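Frequently Asked Questions — Cadamholm Shared Workroom
Last updated 14/02/2023

Is the workroom open to anyone?
Yes, and we do mean anyone! You don't need to be a member of the Cadamholm building or know a soul here. Come by the front desk, sign the book, and you'll be shown where to hang your coat. The room holds 20 people comfortably, so on busy afternoons you may be asked to wait a little while with a cup of tea.

What does it cost?
A half-day pass is $20 and a full day is $40. Passes bought before June are good through the end of the season, and we're happy to move one to a different day if something comes up at home — give the desk a call.

Which room will I be in?
Most visitors are placed in Cele, the brighter of our two rooms, with the pale walls. Grilteo is the smaller one across the hall and it stays quiet, so please ask for it if you have reading to do or simply like a bit of peace.
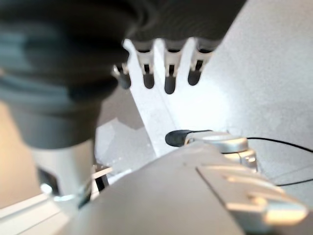 Pale surfaces and a white post in the workroom.

How do I clean the white surfaces?
Gently, please. A soft cloth and warm water with a drop of dish soap will take care of nearly everything. Gray smudges turn up on anything white sooner or later, and we would much sooner have a few smudges than a scratched panel, so leave the scouring pads under the sink where they are.

Can I tape or pin things to the walls?
Pins, no. Low-tack tape is fine for the day (there's a roll in the Plevus cabinet by the door, along with the scissors), as long as you peel it off slowly when you pack up.

May I leave my project overnight?
You may, on the back shelf, with your name on it. Things left longer than a week go into the storage closet, which has gotten rather full over the years — so do come and get them, even if they're not finished.

What if I spill or break something?
Tell the desk, and don't fret about it. We keep about 200 rags on hand and we've seen plenty of spills. For paint or glue on the floor, come and find us before it dries and we'll clean it up together.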